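Flisness Two-Arm Sorting Set
Classroom and club edition
Item no. 1904

The Flisness Two-Arm Sorting Set is supplied by Drillow to schools and clubs that teach robot programming to students in grades 9 through 12. It provides the equipment for one workstation, at which a team of up to 6 students programs two arms to move small jars between colored bins.

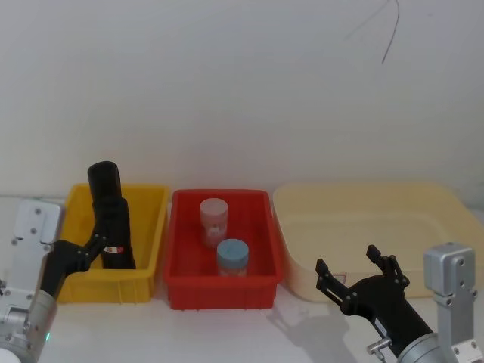
The set is approved for use in the Grastemness Student Robotics Challenge. Teams entering the Sorting division must use the bins in their standard colors — yellow, red and cream — and may not mark or modify the jars. Each arm may be programmed separately. The scored run also includes a shared task, for which both arms must work above the center bin.

The course guide was written by Seren Dafis of the Humphreys School engineering program. It contains 19 lessons, beginning with safe operation and ending with a full practice run under competition rules. No earlier programming experience is required.

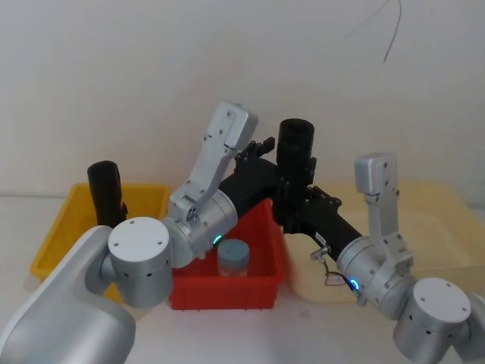 Both arms at work above the yellow, red and cream bins.

Price for schools and registered clubs: $399 per term, on a rental basis
Included: two arms with grippers, bins, jars, course guide
Not included: table, computer

An adult instructor must be present whenever the arms are powered. Replacement jars and bins may be ordered separately by the club's named contact.

Orders for spring classes ship in March. Page last revised 1/11/20.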